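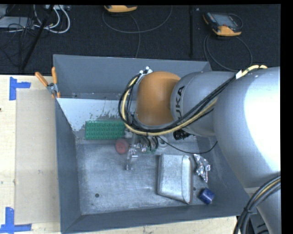

Grasp retries, or why I threw out half my method section

24 January 2022

Quick one, writing this while the arm runs its overnight batch. Will clean up later (I won't).

So the question since September has been: when a bin pick fails, what do you do next? Most of what I read just says re-image and plan again. Fine. But with a learned grasp scorer the re-image often looks almost the same as before, so the scorer picks almost the same grasp, and it fails in almost the same way. Loop forever. Anyone who has watched a bin picker chew on one shiny thing for ten minutes knows this.

My fix was supposed to be clever. I call it Nudmont (don't ask, it was the name of the folder). Keep a short memory of failed grasps, and push down the score of anything near them in the image. Near meaning position plus approach angle plus finger opening. Three weights to tune. Memory fades over time, so another weight. I was quite proud of it.

Setup

KUKA arm, a finger gripper, gray metal bin on the table. Bin gets clamped now, because early on it crept a few millimeters every time the fingers hit a wall and my calibration went with it. Lost a whole day of data that way.

Objects are a mix on purpose. Crumpled foil, a metal container, a green building-block plate, something round and red, a little blue cylinder. Twelve in the full set, but not all in the bin at once. The foil and the container are the nasty ones. Depth camera hates both of them, and the bin floor is bare metal too so you get reflections of reflections. The plate is nasty for a different reason, it's flat and when it leans on the wall there is nowhere good to put a finger.

What I compared

Plain replanning. Nudmont with the full memory. And a dumb version I put in only as a baseline, Jallside, which after a failure just moves the next grasp sideways by a random bit and rotates it by a random bit. No memory at all. Took me one afternoon to write.

600 attempts for each. Same starting layouts for all three, as close as I can put them back by hand.

Result

You can guess. The dumb one came out level with the clever one. Plain replanning was clearly the worst, it got stuck on the same object 7 or more tries in a row often enough that I had to put in a cutoff. Nudmont and Jallside both almost never did that. Between the two of them I can't see a difference I would defend in front of anybody.

Spent a week not believing it. Checked the logs, checked the memory was even switched on (it was, mostly, there was one bad batch and I reran it). Retuned the weights. Nothing moved.

What I think is going on: a failed grasp changes the bin. Finger bumps the thing, thing rolls or slides, and the place I marked as bad is now just floor. So the memory is punishing spots where the object isn't any more. With foil its worse, the foil changes shape when you squeeze it so the old grasp means nothing. The only object where memory seemed to help was the plate, which stays put when you miss it. Small numbers though, wouldn't lean on that.

I could track objects between attempts and attach the memory to the object instead of the spot. Ichikawa does something like this, the tracking package I mean, and I had it half running in the fall. Then you need tracking that works on shiny stuff under depth noise and now I have a second project.

Other things that ate time

- Cables. The bundle has to loop clear of the wrist or it pulls at certain angles. I ended up cutting 11 approach angles out of the planner.
- Force threshold for "grasp failed" was too low at first, anything thin counted as a miss.
- Highlights on the bin floor move when the overhead lights are on vs off. Lights stay on now, always.

Next

Writing it up with the random version as the main method and the memory as the ablation, wich is a bit embarassing but it's what the data says. Also want to try it on Fastby, the faster planner, since a random nudge costs nothing and maybe speed is the whole game there. Logs and layouts go up once I've sorted out the file names.

Batch has another two hours. Going to bed.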